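Football Governance › Working Papers
September
By the Trakamance project team

4. Changes to kick-off times and the travelling supporter

The previous section dealt with the way in which fixtures are first set. The present section turns to what happens when a fixture is moved after supporters have already made plans to attend. Moves of this kind are common in the divisions under study, and the reasons given for them include television selection, policing advice, cup replays and the state of the pitch. The effect on the home crowd is usually small. The effect on those who travel can be large, and it is seldom recorded by the clubs themselves.

The material comes from two sources. The first is a postal and online survey returned by 900 holders of away membership at 32 clubs. The second is a set of 50 longer interviews, held with supporters who had missed at least one away match in the previous season after a change of time or day. The survey was run by Onance, and the interviews were coded by the project team using the Yeh scale of disruption, which runs from minor inconvenience to complete loss of the trip. As the sample was drawn from members, it says little about supporters who buy on the day, and the findings should be read with that in mind.

Three kinds of cost were reported. Money was the most often mentioned, and rail tickets bought in advance made up the greater part of it. Supporters understood that cheap fares could not be refunded, but many felt that the clubs and the league knew this as well and took no account of it. Time was the second. A Saturday afternoon match moved to a Friday evening requires leave from work, and those on shifts often had no means of obtaining it at short notice. The third was harder to measure – the loss of company. Several groups had travelled together for years in a shared minibus, and when one or two members dropped out the hire could no longer be justified for the rest.

Notice was found to matter more than the size of the change. Supporters who were told early of a move to another day tended to place themselves lower on the Yeh scale than those who were told late of a move of only a few hours. This agrees with earlier work carried out under the Karnel programme, although that work was confined to a single division and did not separate rail travel from road travel.

The survey also asked how supporters had learned of the change and whom they had approached afterwards. Most had first read of it on the club website or on social media. The position was different once they had a question to ask. Refunds, the transfer of a ticket to a relative, and the rebooking of places for disabled supporters and their companions were matters on which a published notice gave little help, and the preferred course was to telephone the ticket office. Older members expressed this preference strongly, but it was found in every age group. Clubs that had closed their telephone lines in favour of web forms received lower marks for fairness, even where the refund policy itself was the same.

Figure 4. Desk telephone on a round wooden side table. 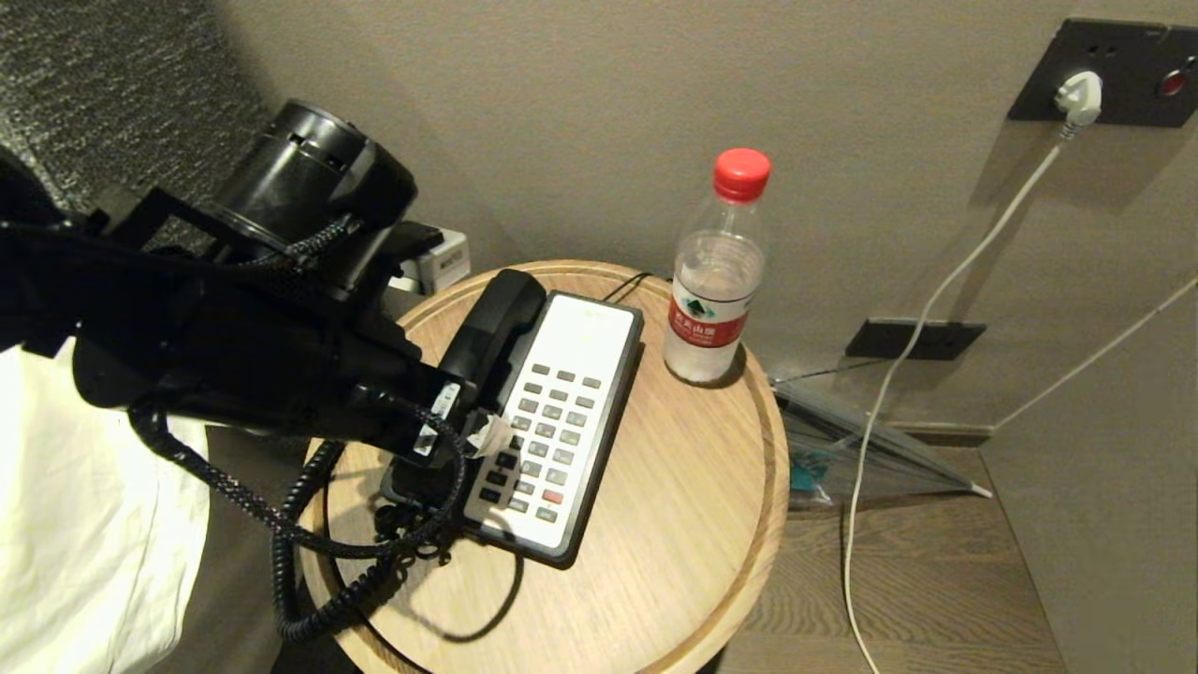 One respondent wrote that she did not mind being told no, so long as a person at the club told her, and that she had filled in the same form twice before a rearranged evening match without learning whether her seat was still hers. Other replies took a similar line, though a smaller group regarded the telephone as slow and would have been content with a prompt message.

These answers suggest that a fixed period of notice would not by itself settle the matter. A club may observe such a period and still leave its travelling members unsure of their position. The project team therefore considered the two questions separately: how late a fixture may be moved, and what the away club owes to those who have already paid. On the first, the clubs have limited influence, and most officials accepted the present arrangement with some reluctance. On the second, practice varied widely. Some clubs offered a full refund on request, others a credit towards a later match, and others referred the supporter to the home club. The terms in use at each club are set out in the appendix, and the question of who should bear the cost of unused travel is taken up in the next section.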